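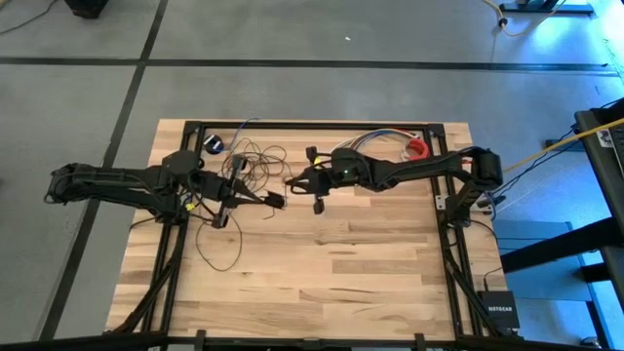 Irnuvlow butcher-block tabletop, reviewed after one winter of cable work
Written by Zane Kuusk, Feb 13, 2024

I bought this tabletop in October, when my old desk became too small for sorting and bundling cables. I was comparing it with a cheaper one from Clornton, and in the end I paid more for the Irnuvlow. I want to write what I think of it as a work surface, because most reviews I found are from people who use it for eating or for a computer.

The surface

It is a light wood, put together from planks, and you can see the grain and some darker knots. I like the knots. My colleague Asger Zoëga does not, he says they look like burned places, but he has ordered the same one for himself.

For cable work the pale color is a big help. Black wire is very easy to find on it. Blue and red also. Thin brown wire is more difficult, and in the evening I have sometimes moved my hand over the wood to feel where the end is. If you work mostly with brown wire, maybe take a darker top, or put a sheet of white paper under the work.

The finish is smooth, and cables slide on it without catching. This is good when you pull one wire out from a tangle. It is less good when you want a loop to stay where you put it. I keep a roll of tape on the table for this reason, and I fix the loose ends before I start to sort.

The second thing about the finish is reflections. Under long ceiling lights you get soft bright areas on the wood. They are not sharp and they do not hurt the eyes, but when I read small print on a label I turn the label a little. I thought of asking for the oiled version, but the shop did not have it.

Size and edges

The size is enough for my work. I push the tangled cables to the far edge and the bundles which are ready go next to them, and small boxes can stand there too. The front part stays for the hands. With my old desk I was always putting finished bundles on a chair.

The edges came a little rough on one long side. I used fine sandpaper for 10 minutes and it was fine after that. For this price I expected it to be done already.
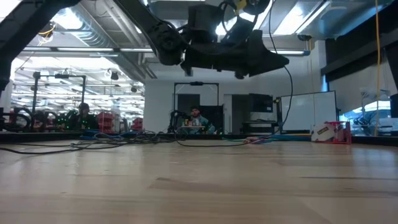
Bolting things to it

The wood takes bolts well. I drilled slowly, first with a thin drill and then with the correct one, and I had no splitting, also not close to a knot. Please put a piece of scrap wood under the place where the drill comes out. I forgot it on the first hole and the underside has an ugly mark there. The instruction sheet says nothing about drilling.

Care

I wipe it with a dry cloth, and one time in a month I use the Sarkar wood oil, very thin. Tape glue comes off with a little of the same oil. Do not leave tape on the wood for weeks, it took a light color from the surface in one corner.

What I would change

The delivery took 11 days and the box had no handles, so two people are needed. The paper inside was in very small letters. I would also like to have a shorter version for the other wall. Doton sells one in a similar color, but I did not try it.

My mark is four from five. I would buy it again, and I would check the edges before the delivery man leaves.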